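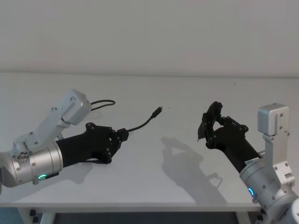 Who can join the Varkix Robotics Club?

Any student at Alvarado College can join, from any course and in any year, whether or not they have written a line of code before.

About the club

Varkix is the robotics club at Alvarado College. We began as a lunchtime group with a box of motors and a soldering iron that smelled of burning, and we've grown to 35 members who study everything from engineering to textiles. We meet twice a week after lessons in the workshop behind the library, and the door stays open until the last person has saved their work (this can take a while!).

Our big project is called Jondier. The goal is easy to say and very hard to do: get two robot arms to pick up a cable and a matching connector, bring them together and plug one into the other. People do it every night when they charge their phones, often in the dark, and hardly think about it. For a pair of arms it's a lovely, maddening problem. Cables bend and roll and spring back when you let go, and a plug that is a tiny bit crooked won't go in. 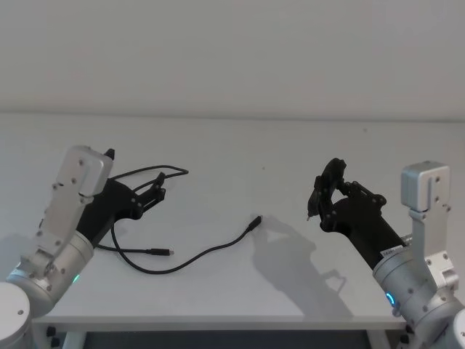

We like this problem because there's room in it for so many kinds of people. Some of us write the motion code and argue about coordinate frames. Others draw and print fingertips, test them, throw them in the scrap tub and draw them again. A small group looks after recordings, where one person drives the arms through the task and the rest note down what went well and what didn't. We've set ourselves a target of 500 good recordings before the end of the project, and we'll be very pleased with ourselves when we get there.

How a session runs

We start with five minutes standing around the whiteboard, saying what each person wants to try. Then we split into teams. Turns on the arms last 15 minutes and go by the list on the door, so that first years get the same time at the controls as everyone else. New members sit beside someone experienced for their first two turns and then swap seats. Most people are surprised by how quickly their hands learn it, and by how tired they feel afterwards!

We ask everybody to tie back long hair, keep sleeves out of the way and learn where the stop button is before anything moves. Food stays in the corridor. Tea does too, sadly. 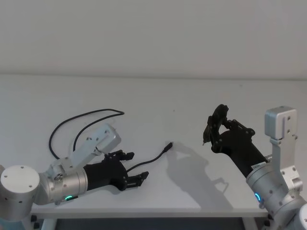 Much of what we've learned so far has been about the small stuff. Where you grip a cable matters enormously: hold it far from the plug and the end flops about, hold it too close and the fingers get in the way of the socket. Lighting matters as well, and so does the order you do things in. We write all of it up in a shared notebook, mistakes included, and new members are welcome to read it from the first page. There are some very funny drawings in the margins.

Who runs it

Milagros Puma teaches electronics at the college and started the club. She'll happily spend a whole evening helping you find one bad crimp. Oğuzhan Ersoy is our student lead this year. He came to us from the art department, taught himself CAD over one summer and now runs the fingertip design team. Between them they plan the sessions, but the project choices are made by a vote of all members at the start of each term.

The Trendano Challenge

Each October we enter the Trendano Challenge, a meeting of college teams where everyone brings a handling task and shows it live. Last year we took a drawer-opening project, came fifth and drove home singing. This year we're taking Jondier. 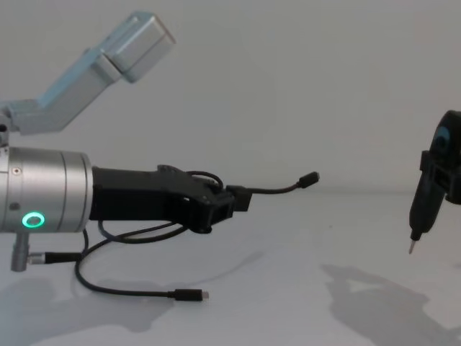

There's plenty to do before then. We want smoother approaches, a better way to pick up a plug that has landed at an awkward angle, and a display stand that doesn't wobble. If you enjoy painting, filming or talking to visitors, we need you every bit as much as we need programmers.

Come and see us

Drop in to any session and ask for Milagros or Oğuzhan. Membership is free, and we lend out tools and laptops. Parents and younger brothers and sisters can visit on our open evenings – dates are on the noticeboard outside the library.

Page last updated 23/05/2026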